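The Basket Test

I'd told Milagros I would be home by supper, which was a daft thing to promise with Skiso in bits all over the workshop.

Skiso is our robot. Well — mine, Apolline's and Lefteris's, though Lefteris says he only joined for the biscuits. We'd been at it since March in the unit behind the old Drolitz bakery, and by the first week of May we had two arms, a great deal of cable and no agreement at all about what it was for. Apolline wanted it to fold her washing. I wanted it to hand me things when I was under the car. Lefteris wanted it to stop humming.

"It's a B flat," he said. "I can't think with a B flat going."

"You weren't thinking before," said Apolline, and she threw him the 3 mm hex key, which he missed, and which we then spent a good while looking for under the bench (it was in his hood, of course it was).

The trouble was the wrist. Every time I asked it to turn over, it went most of the way and then had a sort of sulk, a little shiver, and gave up. I'd had the thing apart 4 times. I'd rung Zdislava Havlíček at Avholm, who'd sold us the bearings, and she'd asked me very kindly whether I had put the spacer in backwards. I said certainly not. Then I put the phone down and went and turned the spacer round.

So there we were, gone eleven, the bakery people already banging their trays about next door, and my supper no doubt in the dog. Apolline fetched the wicker basket she keeps her wool in and tipped the wool out on my coat. I typed in the line, got it wrong, typed it in again.

"Go on, then," said Lefteris, and I noticed he'd stopped eating.

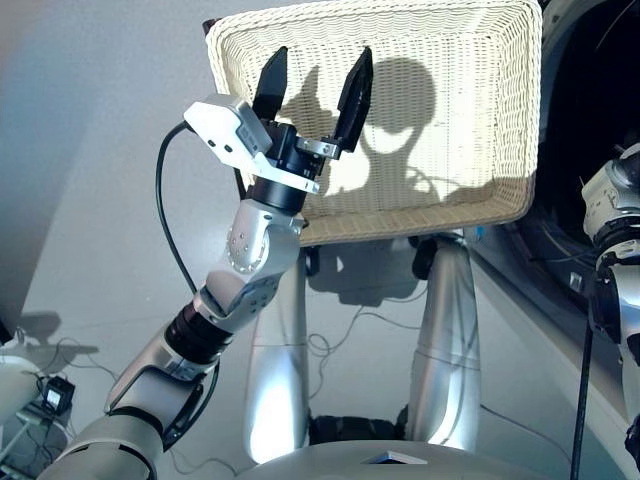
Skiso and the wool basket, fingers open.

I held my breath, and I think we all did. The shiver didn't come. The wrist went over as sweetly as a hand turning a page, and back, and over again, and Apolline made a noise I'd never heard out of her before and hit me quite hard on the arm.

"Still humming," said Lefteris, but he was grinning like a boy.

I rang Milagros from the yard to tell her. She let me go on for ages about spacers, bless her, and then she asked if it could do washing-up. I said I'd put it to the others, and went back in to find my coat.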